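Company > Who we are > About Prarnmont

Reading time: 4 minutes

Rooms Moving Storage Prices About us Contact

About Prarnmont

Prarnmont is a small company for packing and unpacking of homes. We started in one rented garage in Barwood, with a second-hand van and 200 flat boxes which we bought from a closed shoe store. Today we have three vans, a dry storage room in Dirnard and a team of eleven packers. We still keep one of the first boxes in the office, and the stapler sits in it.

Our customers are mostly people who move from one apartment to another in the same town, and families who must empty the home of a parent. We also work for owners who rent out furnished rooms and want the small things put away before new tenants come. In the last year we finished 400 jobs. The smallest was a single shelf of teapots and the biggest was a farmhouse near Baudry that took us nine days.

How we began with bedrooms

Most moving companies begin in the kitchen. We prefer to begin in the bedroom, and customers often ask us about this. A bed is the best packing table in the house. It is wide, it is soft, and if a cup or a figurine slips from the hand it does not fall on tiles. We ask only that the bed is made, with a bedspread or a clean sheet on top, so that every small thing laid on it is easy to find.

On the bed we put the things which need wrapping from the night table, the dresser and the window sill: lamps, frames, small vases, perfume bottles, candle holders. They wait there in rows. The wrapped ones go near the pillows and the unwrapped ones stay at the foot. It is a simple rule and every new packer learns it on the first morning.

When we come back on the other side, at the new address, the same rule works in the opposite direction. The bed is built first, before any box is opened, and then the delicate things come out on it one after another — in their wrap, until there is a place ready for them.

What we use for wrapping

We use clean white paper for glass and china, and clear plastic wrap for things that have ridges, handles or a shape that paper does not hold well. Clear wrap has one more advantage, that the customer can see a little of what is inside. We gather it at one end so it makes a kind of neck, and we take the bundle by this neck when we lift it out of the box or put it down on the bed. A second hand goes under it if the thing is heavy.

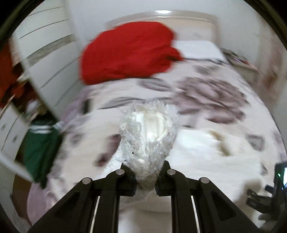
What happens with the used wrap

A home of normal size leaves a surprising hill of plastic and paper. We do not leave it in your hallway. Our packers carry two large bags, one for plastic and one for paper, and both go with us in the van at the end of the day. Wrap that is still whole is smoothed, rolled and used again for filling the corners of boxes. The rest goes to the recycling yard in Dirnard.

Before a bag is closed, we press every piece of wrap between the fingers. This habit comes from our second year, when an earring traveled to the yard inside a ball of plastic and we spent a long evening looking for it. We found it, and the customer was very kind about it, but since that time the pressing is part of the work and it is written on our checklist.

Our storage

The storage room in Dirnard has 3,000 square feet, on the ground floor, with a ramp. Bedding and curtains are kept on the upper shelves in cotton bags. Fragile boxes stay at the height of the waist, so no one has to reach for them. You can visit your things any afternoon between two and five if you call us in the morning. In February we close the room for one week for cleaning and we check all shelves.

How to ask for a visit

Please write to us or call the office. One of us will come to see your rooms, and this visit costs nothing inside Barwood and Baudry. We will ask which things you want to pack with your own hands — many people prefer to do this with letters and jewelry, and we find it a good idea. After the visit you receive a price on one page, with the number of boxes and the hours.

If you wish to keep the boxes after the move, you may. If not, fold them flat and we will collect them on our next trip to your street.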